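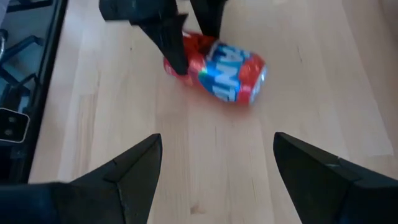 ¿Dónde se dejan las latas a partir de noviembre? En el contenedor del patio, aplastadas o sin aplastar, pero vacías; las bolsas cerradas con nudo se quedan fuera.

Acta de la reunión de vecinos del edificio Ibarra

Empezamos a las siete y pico de la tarde en el portal, de pie casi todos (las sillas no aparecieron). Tomo nota yo, Amparo Huanca, así que perdonad el estilo. Vinieron Esperanza Carretero, Heriberto Sotelo, Teodor Preda y Alcides Mosquera.

1. Latas y envases. Esperanza abrió fuerte: está harta de encontrarse latas por el suelo del pasillo y del garaje, ¡y yo también! Heriberto propuso poner un cubo solo para latas junto al ascensor y Teodor se opuso por el olor en verano. Estuvimos un buen rato con eso. Al final, cubo con tapa en el patio, votado con un voto en contra (Teodor). El que vimos en Rastitach cuesta 60 euros y es de pedal. Lo compra Alcides.

2. Limpieza del garaje. La factura de Cedbridge subió a 387 euros; antes pagábamos 291. A mí me parece una barbaridad, y así lo dije. Alcides va a pedir otro presupuesto y lo trae a la próxima. Mientras tanto seguimos igual.

3. Suelo del pasillo. Quedan manchas pegajosas delante de los trasteros. Heriberto tiene un producto que dice que va de maravilla, lo probará en una esquina antes de meterse con todo.

Ruegos y preguntas. Teodor pregunta por la bombilla del tercero. Sigue fundida. Esperanza tiene una de repuesto en casa y la baja mañana.

Acabamos a las ocho y media. Próxima reunión, sin fecha todavía; pongo un papel en el tablón.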